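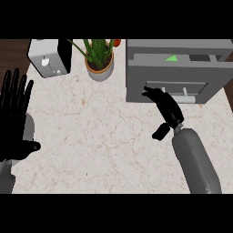
Section 2. Planning and budgeting before you order

Complete this section before you send a purchase request. It applies to the Carnwood two-hand countertop package and to the Kikel simulation license that goes with it.

2.1 Decide what to buy first

1. Write down the tasks the robot has to do at the counter. Use short entries, such as "pull drawer by bar handle" or "pick up cup lying on its side."
2. Mark each task that can be tested in simulation. Handle pulls and cup pickups both qualify.
3. Order the simulation license alone if more than half of your tasks are marked. The arms and hands can follow on a second order.

Note: The license is sold per seat. One seat covers one workstation.

2.2 Set the budget

1. Put 70 percent of the total toward arms, hands and controller.
2. Put 15 percent toward the license and the workstation.
3. Hold the remaining 15 percent for spare fingers, cables and shipping.

Caution: Do not draw on the spares money to upgrade the workstation. Replacement fingers from Irow are quoted at 17 business days.
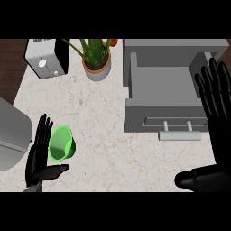 Can we use our own kitchen models in the simulator?
Import them through the Kikel scene tool, and check the scale of each model before you run a task.

2.3 Check the site

1. Measure the counter depth and the clear space above it.
2. Confirm that a separate power circuit is available for the controller.
3. Leave 30 inches behind the mounting position for service access.

Note: If the counter is stone, order the clamp mount. The bolt mount requires drilling.

2.4 Request a quote

1. Fill in the planning sheet at the back of this guide.
2. Send it to Cherry Mae Abella at the Ban sales office with your task list attached.
3. Check that the quote lists hands and arms on separate lines. Return it for correction if they are combined.

Quotes are valid for 30 days. Prices in this section were last reviewed 29 June 2023.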